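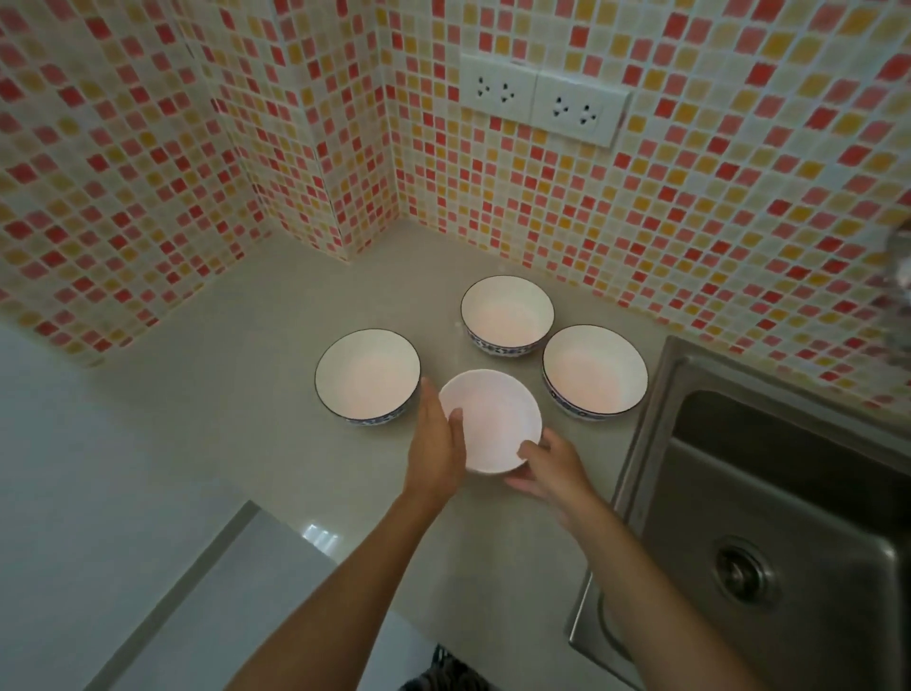

Is a "free" resort weekend worth it if you have to sit through the sales presentation?

Only if you would have paid for the trip anyway, and only if you put a price on your own morning before you go. I didn't do the second part, so most of this post is me doing it late.

The offer came in April, by mail, in a thick cream envelope. Three nights at a lake resort called Skovcombe for $59, total, for two adults and up to two kids. In exchange we would attend a "relaxed ownership preview" lasting 90 minutes. I have thrown away a lot of envelopes like that. I kept this one because my friend Adebayo Akpan got the same one, and he called me before I'd finished reading mine.

Adebayo believes in deals. He has a drawer for them. His view was that a grown man can say no for an hour and a half and go swimming afterward. My view was that a company doesn't rent out a lakeside unit for the price of a pizza dinner because it likes my face. We were both right, more or less, and we booked.

First thing: it was never $59. There was a refundable deposit (I'll get to that), a "resort amenity charge" payable at the desk, parking, and a linen fee for the fold-out bed. I asked the woman at check-in what the amenity charge covered and she said the amenities. I asked whether we could skip the amenities. She smiled and handed me a pen.

Total for the weekend, before gas and food: $328. I have the receipt in front of me.

Now, $328 for three nights with four people is still not bad. I'll say that because somebody will say it in the comments. But the motel in Plumton, fifteen minutes up the road, would have been in the same ballpark, and it doesn't make you watch a slideshow.

The unit itself was fine. Two bedrooms, a balcony facing the parking lot with some lake behind it, a shower that took its time. The listing called it a "premium villa." It was an apartment, and there's nothing wrong with an apartment. The kids liked it. They liked the pool more, which closed at six for reasons the sign didn't go into.

The presentation was at nine on our second morning. They give you a rep, and ours was a very pleasant man with a tablet who wanted to know how much we spend on vacations in a typical year. I gave him a low number. He typed in a higher one. Then he multiplied it by thirty years and turned the tablet around so my wife and I could feel bad about it together.

What they're selling is points. The points come from an outfit named Raltex, who run the booking side, and you use them at Skovcombe or at any "sister property." I asked what a week in July cost in points. He said it depends. I asked what it had cost last July. He said that was a great question and went to get us coffee.

The coffee took a while. That's part of it, I think. At 10:30, when our 90 minutes were up, I said so, and he said we were nearly there. At eleven a manager joined us with a lower price. At 11:20 there was a lower price still, good only until we stood up. I have never understood that trick. If it's a fair price at 11:20 it should be a fair price on my couch a week later, with a calculator and the contract in my hand. When I said that, he told me most families find it helps to decide while the feeling is fresh. My feeling by then was hunger.

The yearly maintenance fee came up once, quickly, near the end. It goes up. I asked if there was a cap and the manager said the increases had been "very reasonable historically." I wrote that down.

We got out at 11:50. Adebayo, in the next room, got out at 12:15 and admitted he had wavered. He'd been offered a trial membership, paid monthly, and had gotten as far as looking for his reading glasses. His wife took the pen away.

So that's close to three hours out of a vacation that wasn't very long to begin with. The kids spent it in the activity room making something out of pipe cleaners.

About that deposit. It was $35, "returned upon completion of your preview." I completed my preview. I was told it would go back on my card within ten business days. It's now May 29, 2019, and it hasn't. I've called the number on the letter, which belongs to a company called Etim that handles the promotions. Etim told me to call Raltex. Raltex told me deposits are a matter for the resort. The resort has taken a message, twice.

I did ask around, and my coworker Musa Jibrin went on one of these a few years ago at a different place and got everything he was promised, including a gift card, and thought the whole thing was a bargain. He's a sensible person. He also says he wore headphones for part of it, and I don't have the nerve.

If you get the envelope and you're tempted, call before booking and ask for every charge you'll pay at the desk, in writing, by email. Mine wouldn't send it. I should have stopped there. Find out who holds the deposit, by company name. Set an alarm on your phone for the 90 minutes and let it ring out loud on the table. And eat breakfast first, a real one, as the "continental spread" was a basket of granola bars.

Would I go back to the lake? Sure. It's a nice lake, and we had one very good afternoon on it. I'd stay in Plumton.

I'll update this if the $35 shows up.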